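How to Check Backlash in a Rack and Pinion Lifting Gearbox
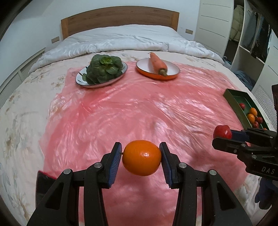
An orange and a red apple, each held between blue pads.

If you look after a rack and pinion lift of any size, checking backlash is one of the most satisfying jobs you can learn. It takes one afternoon, the tools are simple, and you get a real feel for how your gears are wearing! I first did this on the small platform lift at our Brelatport yard, with Shireen Oosthuizen reading the dial and me on the torque bar, and I've been hooked ever since.

What you need

Dial indicator with magnetic base
Torque bar to fit the input shaft (ours is a 24 mm square)
Clean rags and degreaser
Paint marker
Notebook with last year's readings

Step 1. Take the load off

Lower the platform onto its stops and lock out the drive at the main panel. Try the start button to make sure it's dead. The pinion must carry no weight at all, or you'll be measuring nothing but the load pressing one flank against the rack.

Step 2. Clean the teeth

Wipe the old grease off the pinion and the stretch of rack it sits in. Get right down into the roots. Old grease packs hard down there, and it can shave a good bit off your reading.

Step 3. Set up the dial

Put the magnetic base on the gearbox housing or the frame beside it – never on a guard or a thin cover, which will flex. Place the tip on the flank of a pinion tooth, at the pitch line and square to the surface. Give it a little preload and set it to zero.

Step 4. Rock the pinion

With the brake released by hand and the input shaft held still with the bar, rock the pinion one way until it touches, then back the other way. Go gently! You want to feel the contact, and leaning on it will only wind up the shafts. Write down the full swing of the needle. Do it three times and keep the middle value.

Step 5. Mark it and move on

Put a dot of paint on the tooth you measured, turn the pinion a quarter turn, and repeat until you've been all the way around. If one spot reads much tighter than the others, look for a bent shaft or a chipped tooth before you touch any shims.

Step 6. Compare

Your gearbox manual gives the allowed range, and that's the number to go by. What I love is the trend, though. Jarmo Mäkelä keeps readings for a lift with over 300 hours on a new pinion, and the curve drops into a lovely flat line once the teeth have bedded in.

Regrease the rack, put the guards back, remove the lockout and run the platform up and down one full stroke with no load. Listen for any knock on the change of direction.

Updated 3/12/18 – added the note about thin covers in Step 3. Thanks, Tiina Hyvönen!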